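5 Working with Tableware

Section 5 covers good practice when the arm handles cups, bowls and plates on a Vimdale table station. Read section 4 (Stop Functions) first. The rules apply to all Mirkell two-finger grippers, with or without the wrist camera.

CAUTION: Ceramic and glass can chip under load. Do not raise the grip force above the tableware preset to correct a poor approach. Correct the approach.

5.1 Before You Start

1. Check that the stop button is within reach of the operator's seat.
2. Wipe the finger pads with a dry cloth. Replace any pad that is worn through to the metal.
3. Select the TABLEWARE preset. Grip force is held at 9 N and wrist speed is limited.
4. Open the wrist camera view and confirm that the fingertip shows in it.

NOTE: The preset is cleared at power-down. Select it again at each start.

5.2 Approaching Cups and Bowls

1. Choose one object as the target. Treat every other object on the table as an obstacle, including those only partly in view.
2. Bring the fingers in from the side with the most free surface. Where a cup stands next to a bowl, keep the bare strip between them clear and work from the far side of the cup.
3. Stop when the fingertip is close to the rim. Check the gap in the wrist view before you go on.
4. Lower the wrist in single steps. Do not use continuous jog within 13 mm of a rim. 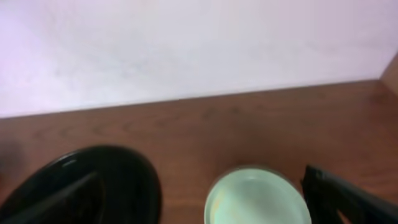 5. Close the fingers at the slow rate. If the cup slides, open fully, back off and start again from step 2.

CAUTION: Shiny dark surfaces can give false depth readings. Judge the position of a glossy black bowl by its rim, and leave extra room on that side.

5.3 Handling Plates

Plates are held at the rim, one finger on each side. A plate that still has food on it may be moved only if it can be kept level - otherwise remove the food first.

1. Line up the gap between the fingers with the outer rim.
2. Advance until the rim sits between the fingers. Do not press the fingertips into the eating surface.
3. Check the distance to any neighboring plate. Rims that nearly touch must be separated before either plate is lifted.
4. Look for loose cables on the work surface. Stop the arm before you move a cable by hand.
5. Close, wait for the HOLD message, then lift. 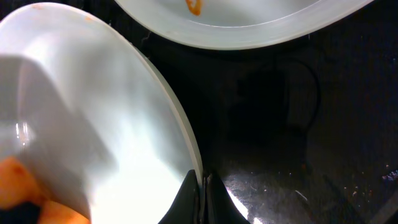
Figure 5-2. Fingers at the plate rim, second plate close by.

NOTE: Glare on a white plate or a dark counter can hide the edge of the rim. Dim the station lamp or turn it away if the rim is not clear in the wrist view.

5.4 Food Residue and Cleaning

Crumbs and sauce lower the friction of the finger pads. Stop the arm and clean the pads after any contact with food. Use a damp cloth only - solvents harden the pad material. Clear crumbs from the work surface before the next run.

Fingers used on soiled plates must not be used on clean tableware until they have been washed. Record each pad change in the station log (form 9).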